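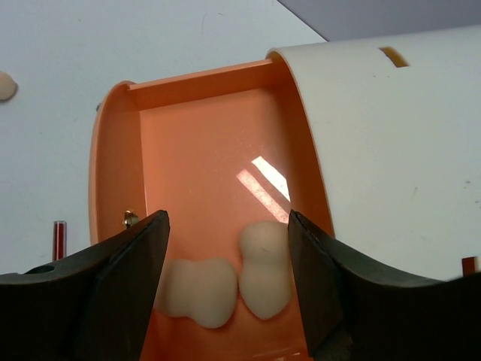 Inside the orange tray, from between the gripper's fingers.

The Robot That Learned to Do Without Its Favorite Camera

I am a slob about makeup. My brushes live in a coffee mug, my pencils live in three different bags, and there's a sponge somewhere in my car that I've stopped thinking about. So when Hamdia Yilma wrote to invite me out to Terau, the robotics lab she helps run on the edge of Tillance, and mentioned that they were teaching a pair of robot arms to put makeup away, I'd said yes before I got to the part about the research.

The research is the good part, though, and I've been boring my friends with it ever since.

It was July and the lab's air conditioning was losing. Yilma met me at the door with a bottle of water and a warning that the arms might spend my whole visit failing. "You picked a training week," she said. "Training weeks are ugly." I told her I'd covered local elections and would be fine.

Her project is called Nullasix (it was the sixth version of something called Null, and the file name stuck). It's a way of training a robot to cope when one of its cameras goes useless on it. You'd think this would be rare. It happens all day long! The arm reaches across the table, and the camera that was watching the table is now watching a big white forearm. Or the fingers close on a sponge and the little camera at the wrist gets a lovely close view of sponge and nothing else. People deal with this without noticing. I can dig my keys out of a bag while looking straight at a parking meter. A robot that learned the job with every camera working tends to pick a favorite, and when the favorite goes dark it just sort of drifts around.

Yilma showed me what the drifting looks like on an older model, one trained the usual way. She held a piece of cardboard in front of the fixed camera while the left arm was on its way to a sponge. The arm slowed down. Then it closed its gripper on thin air, very gently, and carried the nothing over to the drawer and let it go. I felt bad for it.
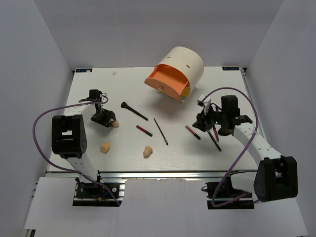

The usual way goes like this. A person steers the arms through the job while the computer records everything the cameras see and every move the arms make. Do that enough times and you can train a model to guess the next move from the latest pictures. For this job the team recorded 100 runs, with four people taking turns at the controls. You can tell who is who, apparently. One of them goes for the sponges first every time. Another one opens the drawer with a tug so hard that the others tease her for it, and the robot picked up a bit of that tug too.

What Nullasix changes is what happens after the recording. While the model is studying all those runs, the software keeps blanking out one of the camera views, at random, for a stretch of time. The model still has to come up with the right move. Blank the view of the table and it has to work from the wrists. Blank a wrist and it has to make do with what the other cameras give it. The stretches are long enough to cover a whole reach, and Yilma says the length took them most of the spring to get right. When they were too short, the model learned to coast on whatever it had seen a moment earlier. When they were too long, it got timid and hovered over everything.

I asked if this was like making a kid practice piano with the lights off. She thought about that longer than I expected. "Kind of," she said. "But the kid doesn't know which light, or when, and also sometimes it's only the left half of the piano." We agreed to drop the piano.

Blanking out inputs during training is an old trick, and she was quick to say so. People have been doing versions of it for years with single pixels or whole pictures. What her team added is a second little piece that scores how much each camera matters at each point in the job. Then the software mostly blanks the one that matters most right then, which is a mean thing to do and also the reason it works. The model can't lean on the easy view, so it has to find another way to know where it is.

One of the younger engineers, who'd been eating cherries out of a paper bag the whole time, pulled up the scores for me as colored bars running under a recorded job. During the long reaches the bar for the fixed camera shot up. As the fingers got close to something, it dropped and the wrist took over. Then in the middle of the drawer part, both of them sagged. "That's the bit we hate," he said. 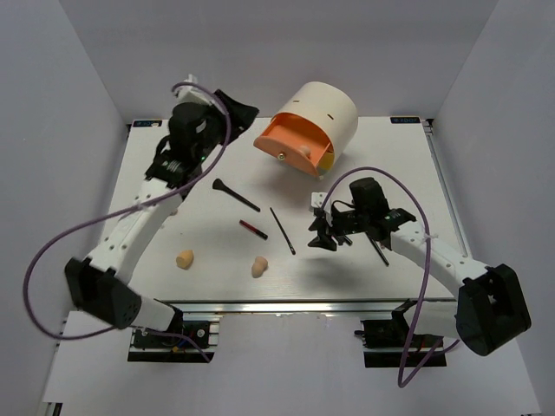
Drawers turn out to be a lousy place for a robot to look. The walls hide what's inside from one angle, the shiny floor throws reflections at another, and the thing moves when you bump it. Theirs is orange, set into a cream-colored cylinder that lies on its side, and when it's pulled partway out with its front tipped forward, a small tan object sitting near the right side is about all the fixed camera gets to go on. Is that a sponge? Is it in far enough to close the drawer? The old model guessed. The new one has learned to bring a wrist over the top and take a look before it commits, and I want to be clear that no one ever told it to. A couple of the human operators did it now and then in their recordings, leaning an arm over for a peek, and the older training seems to have treated that as a waste of time.

So, the result. For the main test they had the robot run the job 40 times, blocking one camera in every run at a moment picked by the computer. A run counted only if everything ended up in the drawer and the drawer ended up shut. Nullasix finished 39 of them. The model trained the old way, on the very same recordings, finished fewer than half.

The one it missed bugs Yilma more than I think it should. A pencil rolled. The gripper came down, nudged it, and the pencil went along the table at exactly the speed of the hand chasing it. She has watched that clip so often she does the hand motion while she tells it.

There are plenty of things it can't do yet. Block two cameras at once and the success rate falls off a cliff. Move the whole setup under a warmer lamp and it gets fussy about the sponges, whose color is too close to a lot of other things. And everything I've told you is about one table with one set of objects. The team's next stop is a room they rent in the old Ayele building across town, with windows, where the sun will come in at four in the afternoon and wreck every camera in turn. She's looking forward to it. I can't tell if that's confidence or a scientist's idea of fun.

The question I get from everyone is whether you could buy one to tidy your bathroom. No! Or anyway not soon, and Yilma makes a face if you bring up prices. She'd rather talk about hospital supply carts and repair benches, places where the person or machine doing the work is always in its own way.

I stayed until six, well past when I'd said I would leave. For the last run of the day she let me hold the cardboard. I waited until the right arm was committed, dropped it in front of the lens, and grinned like I'd caught somebody out. The arm paused and went right on to the brush it was after, and behind me the engineer with the cherries said, "Everybody waits for that one."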